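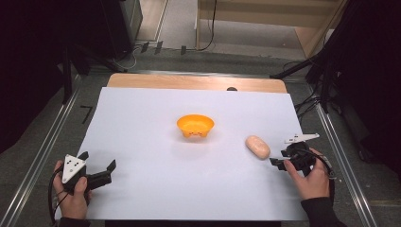 Moving a sourdough starter to a new flat: will it survive the trip?

Asked in Bread and Baking, Fuvport Neighbours Help

Hello all, I hope this is the right section. We're leaving Fuvport for Drirnura in March, a drive of some 700 kilometres with a night's stop on the way, and I'm fretting about my starter far more than the furniture. I've kept it going since my first winter here and I'd be so sad to lose it. It lives in a glass jar in the fridge and gets fed with plain white flour when I remember (not as often as I should, I'm afraid). Do I feed it before we go, or leave it hungry? And is the jar a silly idea in a warm car? My sister-in-law thinks I should just dry some of it out, but I've never tried and wouldn't know where to begin.

2 answers

Answer 1, marked helpful

Oh, do both, you'll sleep better! I moved mine from Zurivham and it was perfectly happy. What I did:

1. Feed it the evening before, a bit thicker than usual, so it's nearly a dough. It works more slowly that way and makes less mess if it tips over.

2. Put it in a plastic tub at least twice its size with the lid resting loosely, and stand that in a cool bag. Leave the glass jar for the removal boxes.

3. For the dried one, spread a few spoonfuls very thinly on baking paper and leave it somewhere airy until it snaps. Mine took two days, though a damp kitchen may want longer.
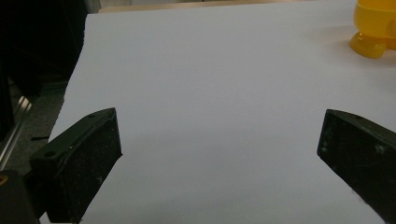 4. Crumble it into an envelope and keep it in your handbag. To wake it up, cover the flakes with lukewarm water, stir in flour once they've softened, and feed daily. Give it a good five days before you lose heart.
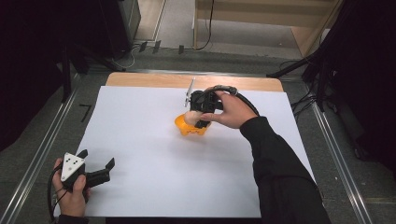
Fröhlich flour worked fine for me when I woke mine up, but any strong white will do. I'd skip the cool bag in March, the boot is cold enough.

Answer 2

just ask someone in Drirnura for a bit of theirs, its all the same after a month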